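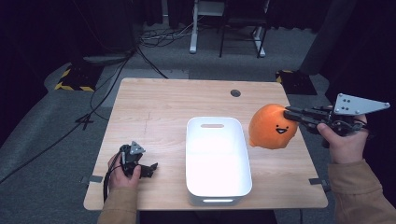 Words: Solomiia Zinchenko

Oriana Yáñez had been walking in the rain for most of the morning when I met her at the bus stop in Benley, and she did not want to sit down. "If I sit, my knees will remember everything," she said. So we had our first hour of conversation on foot, up the lane behind the church and then along the wall of the old quarry, where she stopped very often to write something with a pencil on a sheet of plastic film.

She draws maps for walkers and for orienteering clubs. Her newest one, of Vamon forest and the hills above it, comes out with the small publisher Bultance, and it replaces a sheet that is 40 years old. People in Benley still use the old sheet and many of them love it. I asked if this makes her work more difficult.

"Of course. They have it on the wall, with the coffee rings and the names of the dogs," she said. "When I tell them that the path by the stream is gone, they don't believe me. They go to look, and they come back with wet shoes, and then they tell me there was a path there when they were children. Which is true! But I cannot print it."

She came to the work from another direction. She studied geology, and did not finish. For some years she had a job in an office which measured land for drainage, and there she learned from an older colleague, Zakhar Hrytsenko, how to draw a slope by hand. He had a strict method. In the morning she had to walk a hill without paper, in the afternoon she had to draw it, and only on the next day was she allowed to see the measurements.

"I was very bad," she said. "I made every hill too steep. Later I understood that I was drawing how tired I was. A climb after lunch had double the lines of a climb before lunch. Zakhar put my drawing on top of the survey and he said nothing, he only went to make tea."

I wanted to know why a person should still draw by hand, when heights can be measured from an aeroplane. She was patient with this question, although I think she hears it often. She uses the height data herself, and she does not like to be presented as somebody who lives in the past. The data arrives on her computer before she has put on her boots. But it shows her all things with the same loudness, and a walker needs some of them to be quiet.

"In the measurements a pile of branches can be a hill. A ditch that you step over without looking is the same as a ditch where you break your leg," she told me. "Somebody must go and decide. I go and I stand in the ditch. If the water comes over my boot, it is blue and it is thick."

We reached the gate where the forest begins. On the other side the ground was soft, and she walked more slowly and talked less. She showed me a group of stones which she had moved on the map four times, always by less than a millimetre. The highest hill in Vamon stands only 90 metres above the car park, so it is not a dramatic country, and she says that such places are harder. In real mountains, you cannot mistake one peak for another so easily. In Vamon there are a lot of low, round hills covered with the same birches, and a visitor in fog has very little to hold.
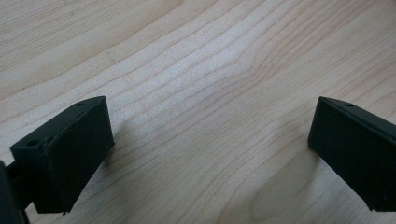
Contour lines are the part of her work she most likes to explain, and when we had returned to Benley and finally sat down with soup, she explained them to me for a long time. Each line joins the points that have the same height. Where the lines come close, the ground is steep, and where they spread, you can breathe. I told her that I had always found them difficult, and she answered that everybody has looked at such lines since they were born, only without a map. Pale wood is her favourite lesson. On a light tabletop the thin tan lines run wavy and more or less together, in some bands tight and in others wide, and then in one place they curve and pinch around a point, as they do near a small knot. "Read it like a slope," she said. "The tight bands are where you use your hands. Where the lines bend around the point, there is a little hill, or there is a hole. The lines alone don't tell you which one. For this we put a small tick on the downhill side, and beginners never look at the tick." She does this exercise with school groups, and the children are quicker at it than their teachers.

Not every decision is so pleasant. A map also tells people where they may go, and there she has had quarrels. The landowner on the east side, Vsevolod Romaniuk, asked her to leave out a track across his field. The track is real, and on the ground it is wider than the lane. She visited him two times. In the end the track is printed, with a symbol that says it is private, and Mr Romaniuk has ordered two copies.

Then there are the names. The hill that the old sheet calls Semeniuk has another name among the families who live below it, and a third one among the foresters. Yaroslav Stasiv, who edits the maps at Bultance, wanted only one name, because the letters were covering the spring. Oriana wanted all of them. "We did not speak for a week, only by comments in the file," she said, and laughed. The hill has two names now, one of them very small. The spring was moved a little, and she is still not at peace with that.

She keeps a notebook with every correction, and for this sheet it closed at number 2844. The last one concerns a bench. She had drawn it on the wrong side of the path, and she saw it in February, when she sat on it to eat a sandwich and the sun was in the wrong eye.

I asked what she will do next. There is a piece of coast she would like to draw, but the tide there makes her nervous, for she has never mapped a place that changes shape while you are having lunch. First she wants to walk through Vamon once with the printed map in her pocket and no pencil. She was not sure she could do it. When I left to catch my bus, she was bent over the plastic film again, and she asked me if I remembered on which side of the gate the stile was.

I said left. She wrote it down with a question mark.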